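## Cold, but not too cold

The cucumber is a poor traveller. It is 95 per cent water, it keeps breathing after it is cut, and it dislikes the temperature at which most fresh produce is shipped. Below 10°C the cell membranes begin to fail. Pitting follows, usually after the fruit has gone back to a warmer shelf, so the damage is found a long way from where it was done.

Tider, a packing firm with 390 growers on its books, used to send mixed loads at 4°C. Lettuce arrived in good order. Cucumbers did not. Saadet Avcı, who runs its cold stores at Poltance, split the loads last June and set the cucumber bays at 11°C, with humidity held high to slow shrivelling.

Ethylene is the second problem. Tomatoes and melons give it off, and a green skin turns yellow in its presence. The Poltance site now keeps ripening fruit in a separate building – 200 metres away, on its own air supply.

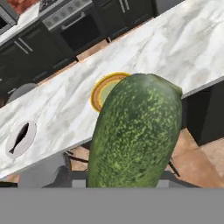 *Speckled green skin, with a smoother patch at the rounded tip.*

Wrapping remains in dispute. Film cuts water loss, but it adds cost and waste. Avcı has run 317 crates without it on the short route to Dreltine, and rejections stayed level. The longer route, at nine days, still uses film. A trial of plant-based coatings begins there once the new bays are fitted.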